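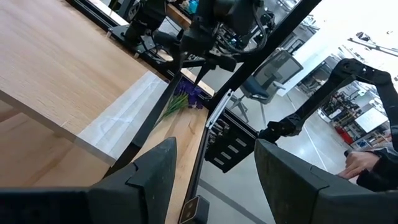 **Oil finish or poly for a kitchen table?**

**skirnard_lane**
Finished sanding a secondhand table down to bare wood. It gets used for every meal and for homework. I was going to use three coats of wiping poly, but the guy at Rafferty Hardware says hardwax oil. The oil is 40 dollars for a small can. Is it worth it?

**Hameck**
Poly. I did ours nine years ago and it still looks fine. Oil won't hold up to a hot pan or a spilled glass left overnight.

**rdierckx**
Disagree with Hameck. When poly gets scratched through, you have to strip the whole top. With oil you sand the bad spot and wipe on more. I have kids and have done that twice, takes an hour each time.

**Hameck**
Twice is two more times than I've had to.

**garum**
What grit did you stop at? If you went past 180, the oil won't soak in well. Most cans say 120 to 150.

**skirnard_lane**
220. So I guess I need to go back over it?

**garum**
For oil, yes, a quick pass with 150. For poly, 220 is fine as is.

**rdierckx**
Also lay the used rags out flat outside until they're stiff. Oil rags in a pile can catch fire on their own. Same with oil-based poly, so Hameck's way doesn't get you out of it.

**Hameck**
True. Mine go on the fence.

**oldplane_141**
Whatever you pick, finish the underside too. One coat is enough. I skipped it on a pine top and it cupped by October.

**garum**
That's mostly a myth. Tops cup if they can't move on the base. Check that the screw holes are slotted.

**oldplane_141**
Mine were slotted. It still cupped.

**skirnard_lane**
Going with poly, mainly so I don't have to sand again. Will do one coat underneath. Is satin or semi-gloss better for hiding crumbs?

**rdierckx**
Satin.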